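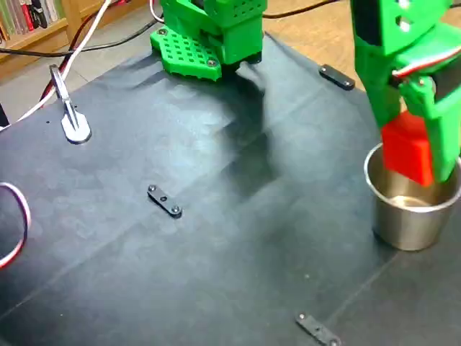

Figure 3. Red cube at the rim of the stainless steel cup, on the dark mat used as the work surface.

Search this journal
Filed under: Household Objects, Surfaces and Materials
Shares 148 | Comments 2

3.2 Cup, cube and mat

The placing task used three things only: a small cube, a metal cup and a mat to stand the cup on. We chose them after a longer trial at Flikholm, in which Heidrun Tanner compared cups of glass, card, enamel and stainless steel. Glass was dropped from the list at once. Card cups tipped over when the cube touched the side, and the enamel chipped at the lip after 100 placings. Steel was kept for all the later work.

The cup has a rolled lip and walls that taper slightly. Both matter to the task. A cube brought down a little off centre meets a rounded edge, and in our trials it usually slid inwards. With the straight-sided cups from Wyss the same error left the cube resting on the rim, where it had to be lifted and tried again. Figure 3 shows the cube with its lower part in the opening, held close to the rim. We scored a placing as complete only when the cube had been let go and lay inside the cup – a cube still held at the opening was marked as under way.

The polished wall gave us more trouble than the shape. It reflects whatever is near it, and the soft grey and beige patches it picks up change with the light in the room. Two of the people scoring the recordings disagreed on where the inner wall ended and the bottom began. Kwame Darko tried dulling the inside with fine abrasive paper, but the marks wore unevenly and the cup was replaced with a new one of the same pattern. Red was kept for the cube. It stood out from both the metal and the mat, and scorers had no difficulty finding it.

The mat was harder to settle. A bare bench made the cup ring and skid, and a thick rubber sheet from Avmont gripped so well that the cup tipped where it might have slid. The dark mat finally used lies between the two. It does not lie flat. Wrinkles and folds remained after pressing, and a long straight crease can be seen in Figure 3. We measured the tilt of a cup stood across a fold and found it too small to change the score, so the mat was clipped down and left as it was.

Shadow on the mat was recorded but not controlled. The list of 245 placings scored at the Candale site was closed on 27/09/2021, and each entry notes whether the cup stood in shadow. Entries where the scorers could not agree were set aside and are treated separately in Section 4.

Share this section
Tags: cups, placing tasks, work surfaces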